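Reseña: célula Dultusby de dos brazos – lo bueno, lo malo y las normas

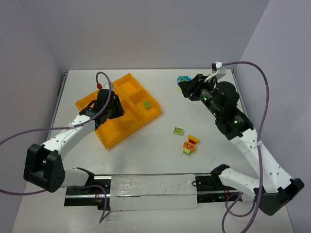 Gerrit Mathebula
Técnico de seguridad en máquinas, Mokgethi

Tres semanas con ella. Resumo rápido. Clasificar piezas pequeñas en bandeja con casillas – ladrillos de juguete, para probar. Cumple.

A favor: paredes en tres lados, claras, se ve todo. Pilotos verdes en el brazo derecho, se leen de lejos. Bandeja naranja con tabiques altos, buen contraste.

En contra: los cables. Morados, largos, en bucle por fuera de los eslabones. Nuestra norma interna pide cable sujeto en todo el recorido, y esto no pasa. Tampoco me gusta cinta blanca sobre el raíl – canaleta o nada.

Reglas que aplicamos: evaluación de riesgos antes de encender, velocidad reducida con gente cerca, parada de emergencia probada cada lunes. El manual trae 24 páginas de seguridad, se leen bien. Falta un capitulo sobre dos brazos compartiendo zona.

Nota: 7 de 10. Con bridas, 8.

© Gutumance – Contacto – Volver arriba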